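Flamar folding work table, 110 cm – my review after one winter

I bought this table in April, when my sewing things had taken over the kitchen and my husband started to eat his breakfast standing up. I have now used it through one autumn and one winter, so I think I can say something fair about it.

The price was 110 dollars in the shop, plus delivery. The same shop had a Kodeo table for 40 dollars less, and I looked at both for a long time. The Kodeo is lighter and has a nicer colour, but when I pushed on the corner it moved like a boat. The Flamar stayed where it was. For cutting fabric this matters more to me than colour.

Assembly took me one evening. The instructions have only drawings, and drawing four shows the leg brackets from the wrong side. I put them on backwards and had to take out eight screws again. If you buy this table, look at which side of the bracket is flat before you begin.
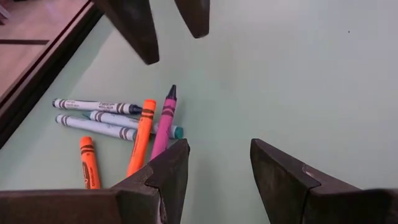 The size is good for one person. I can lay out a pattern for a child's jacket, but for a grown-up's coat I must fold the paper. The height is fixed, and this is my main complaint. I am 164 cm tall and it is comfortable for me when I sit, but when I cut standing my back is tired after half an hour. My neighbour put hers on furniture risers from Sutden. I have not tried this, I am a little afraid for the locking legs.

The surface is easy to clean. Chalk comes off with a damp cloth, and glue too if you are quick. I did leave one mark with the tip of the iron, and that one is there forever – my own fault, the leaflet says clearly not to iron on it.

Folding is the part I use less than I planned. The locks were very stiff in the first weeks and I pinched my thumb twice. Now they go better. Folded, it stands behind the wardrobe door, but it is heavy to carry up the stairs alone.

I wrote to the company about the drawing and got a polite answer after nine days, with a corrected page. I was pleased with that.

Four stars from me. I would give the fifth if the legs could be made longer.

Roswitha Lehner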